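Workplace automation at Sastura

Sastura is an equipment-loan office where shelf returns and tidying have been partly automated since April. The system, named Wavwood and installed by Tirkel, uses an arm with a small camera at the wrist. It handles soft goods such as bags, whose loose straps are harder to grip than boxes.

Before the change, staff shelved all returns by hand. The catalogue lists over 1000 items, of which 212 are assigned to the arm. No positions were cut, but 11 employees were retrained to watch the arm, clear faults and check its work. Saranya Chowdary, the operations lead, reported less lifting and more screen time. Amrit Beaulieu, a clerk, noted that breaks now depend on the arm's cycle.

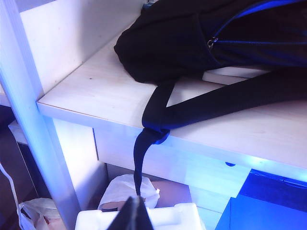
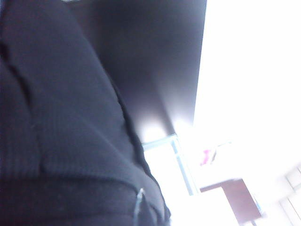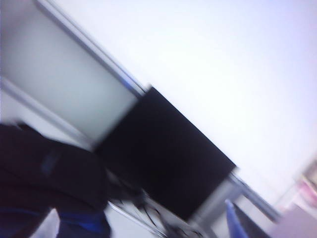

Wrist camera views at Sastura. First: black bag with its strap over the shelf edge. Second: dark ribbed fabric at close range. Third: monitor and cables.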